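Wirko Aussichtsbetriebe
Niederschrift der Sitzung der Betriebsleitung Aussichtsturm Kerslake
Sitzungstag: 10. November 2024
Beginn 9.30 Uhr, Ende 12.05 Uhr
Sitzungsraum: Betriebsgebäude, Erdgeschoss
Leitung: Angus Tawhiri
Vertreten: Betrieb, Technik, Kasse, Planungsbüro Itarside (zu TOP 2 und 3)
Verteiler: Teilnehmende, Ablage Turm

TOP 1 Niederschrift der letzten Sitzung

Die Niederschrift wird mit einer Änderung genehmigt. Unter TOP 4 ist die Höhe der oberen Plattform mit 116 m statt 161 m anzugeben. Die offenen Punkte 2 und 5 sind erledigt, Punkt 3 (Ersatz der Windfahne) wird fortgeführt.

TOP 2 Besucherlenkung obere Plattform

Das Büro Itarside stellt die Auswertung der Zählanlage vor. Die zulässige Belegung der oberen Plattform beträgt 166 Personen. Der Wert wurde in der Saison an 7 Tagen erreicht, jeweils am späten Nachmittag. An diesen Tagen wurde der Zugang am Fuß des Turms angehalten, die Wartezone vor Aufzug 1 reichte bis in den Kassenbereich.

Vorgeschlagen wird die Umstellung auf Zeitfenster mit getrennter Führung für Auf- und Abfahrt. Die Kasse weist darauf hin, dass das System Boto Zeitfenster abbilden kann, Gruppenbuchungen aber bisher getrennt führt. Vor der Umstellung müssen beide Kontingente zusammengelegt werden.

Beschluss: Probebetrieb mit Zeitfenstern ab März. Gruppen werden auf die Vormittagsfenster gelegt. Auswertung nach Abschluss des Probebetriebs.
Zuständig: Kasse, Itarside

TOP 3 Außentreppe und Geländer

Bei der Begehung wurden am Geländer zwischen dem dritten und vierten Podest Abplatzungen der Beschichtung festgestellt. Tragende Teile sind nach Angabe der Technik nicht betroffen. Die Stellen sind im Lageplan eingetragen. Für Ausbesserungen kleiner Flächen kann Material aus der Dose verwendet werden, größere Flächen sind zu strahlen und im vorgegebenen Schichtaufbau neu zu beschichten. Die Abgrenzung zwischen beiden Verfahren ist im Leistungsverzeichnis noch festzulegen.

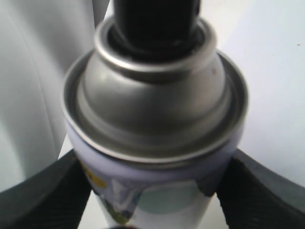

Abb. 1: Sprühdose, Oberteil mit schwarzem Sprühkopf

Itarside regt an, den Farbton der Treppe bei dieser Gelegenheit an den des Turmschafts anzugleichen. Die Technik hat Bedenken wegen der höheren Aufheizung auf der Südseite. Der Punkt wird zurückgestellt, bis Musterflächen vorliegen.

Beschluss: Einholung von Angeboten für die Ausbesserung. Die Treppe bleibt bis zum Abschluss der Arbeiten für Besucher gesperrt, die Nutzung als Rettungsweg bleibt davon unberührt.
Zuständig: Technik

TOP 4 Aufzüge

Aufzug 1 läuft ohne Beanstandung. Bei Aufzug 2 treten bei starkem Seitenwind Abschaltungen durch den Seilschwingungssensor auf. Der Wartungsbetrieb hat die Ansprechschwelle geprüft und keine Abweichung gefunden. Eine Verstellung der Schwelle wird nicht vorgenommen. Geprüft wird eine verringerte Fahrgeschwindigkeit, die bei Wind automatisch geschaltet wird.

Die Windgrenzwerte für die Schließung der oberen Plattform bleiben unverändert. Die Anzeige im Kassenraum ist künftig mit der Messung an der Turmspitze zu koppeln, derzeit wird der Wert von Hand übertragen.
Zuständig: Technik

TOP 5 Lagerung von Druckgaspackungen

Die Technik berichtet über den Stand im Lager Untergeschoss. Druckgaspackungen sind im Gefahrstoffschrank aufzubewahren, mit lesbarem Etikett und getrennt von Reinigungsmitteln. Im Aufzugsmaschinenraum und auf den Plattformen ist die Lagerung nicht zulässig. Das Gefahrstoffverzeichnis ist zu aktualisieren.

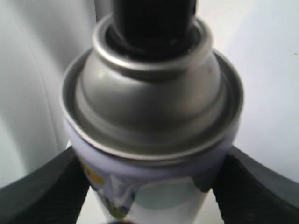 Abb. 2: Sprühdose, aufrecht stehend

Die Entsorgung restentleerter Dosen erfolgt über den vorhandenen Behälter im Werkhof. Die Betriebsanweisung wird am Schrank ausgehängt.
Zuständig: Technik

TOP 6 Beleuchtung

Die Außenbeleuchtung des Schafts umfasst 216 Leuchten. Die Steuerung soll so geändert werden, dass der obere Abschnitt während des Vogelzugs unabhängig abgeschaltet werden kann. Die Flugbefeuerung ist hiervon ausgenommen. Ein Schaltplan liegt noch nicht vor.

TOP 7 Verschiedenes

Die Fernrohre auf der unteren Plattform werden zur Überholung abgebaut. Die Panoramatafel Nordost enthält eine falsche Ortsbezeichnung und wird neu gedruckt. Die nächste Sitzung wird durch die Leitung einberufen.

Für die Niederschrift: A. Tawhiri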